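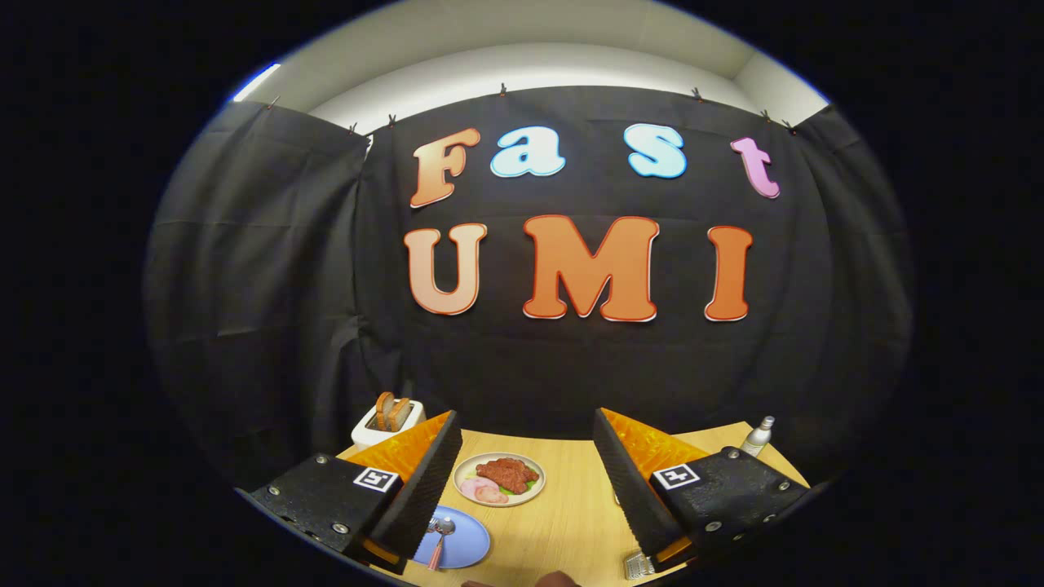

Schrift auf schwarzem Stoff: oben »Fast«, darunter größer »UMI«

Teil 4: Stoff aufhängen und Buchstaben anbringen

13 Mal geteilt | 3 Kommentare

Der Zuschnitt aus Teil 3 liegt jetzt hoffentlich gesäumt vor euch, und die Wivine-Schiene ist noch im Karton. Lasst sie da ruhig noch kurz, erst wird gebügelt! Ich habe das beim ersten Mal übersprungen und hatte auf jedem Foto eine Falte quer durch die Überschrift.

Ihr braucht: die Schiene mit Endkappen, 16 Klemmen (die liegen bei), Wasserwaage, Bleistift, Dampfbügeleisen, ablösbare Klebepunkte und eure fertigen Buchstaben.

1. Stoff von links dämpfen, dann über eine Tür oder Stange hängen und ganz auskühlen lassen. Wer ihn warm zusammenlegt, fängt von vorne an.

2. Schiene an die Wand halten, Wasserwaage drauf, Löcher anzeichnen. Bei mir sitzt sie eine Handbreit unter der Decke, dann kommt man mit den Klemmen noch gut dran.

ACHTUNG: Vor dem Bohren mit dem Leitungssucher über die Wand gehen. Auch wenn ihr euch sicher seid. Und nicht auf den Bürostuhl steigen, der hat Rollen.

3. Bohren, dübeln, Schiene anschrauben, aber die Schrauben erst handfest. Noch mal die Waage dran, dann richtig anziehen.

4. Die ersten beiden Klemmen kommen ganz nach außen, die nächste in die Mitte. Danach immer die Lücken halbieren. Wenn man stur von links nach rechts klemmt, wandert der Stoff mit und rechts bleibt ein Zipfel übrig (ratet mal, woher ich das weiß).

5. Endkappen aufstecken, bis es klickt.

Hinweis: Auf der Pundden-Schiene laufen dieselben Klemmen, nur sitzen die Endkappen dort lockerer. Ein Streifen Klebeband drunter, fertig.

Jetzt die Buchstaben. Meine sind aus Pakwood-Karton geschnitten, der ist schön steif und rollt sich an den Ecken nicht auf. Auf schwarzem Stoff würde ich immer einen weißen Rand stehen lassen, vor allem bei dunkleren Farben, sonst säuft der Umriss bei Lampenlicht ab.

6. Alles auf dem Boden auslegen und von der Tür aus anschauen. Bei zwei Zeilen darf eine ruhig deutlich größer sein, das liest sich von hinten leichter.

7. Grundlinie mit Schneiderkreide ziehen, ganz dünn. Für die untere Zeile messe ich 73 cm von der Schiene nach unten, bei niedrigen Räumen entsprechend weniger.

8. Mit dem mittleren Buchstaben anfangen und nach außen arbeiten. Je Buchstabe vier Klebepunkte, bei den breiten lieber sechs. Andrücken und dabei mit der anderen Hand hinter dem Stoff gegenhalten!

9. Kreide ausbürsten, nicht wischen.

VORSICHT: Klebepunkte von Yeoh halten bombenfest, reißen mir aber beim Ablösen die Fasern aus dem Stoff. Bitte an einer Ecke testen. Die Packung mit 100 Stück reicht für mehrere Schriftzüge.

Zum Abbauen erst die Buchstaben lösen, dann den Stoff aufrollen. Teil 5 (Licht ohne Glanzstellen) kommt im April.

Kommentare (3)

Gast: Geht das auch mit Klettpunkten? Bei mir fällt der breiteste Buchstabe immer nachts runter.

Antwort der Redaktion: Klett geht, trägt aber etwas auf. Probier erst mal zwei Punkte mehr am oberen Rand.

Gast: Das mit dem Lückenhalbieren hätte ich letzte Woche gebraucht. Danke!

Stand: Dienstag, 31. März 2020 | Kontakt | Impressum | Nach oben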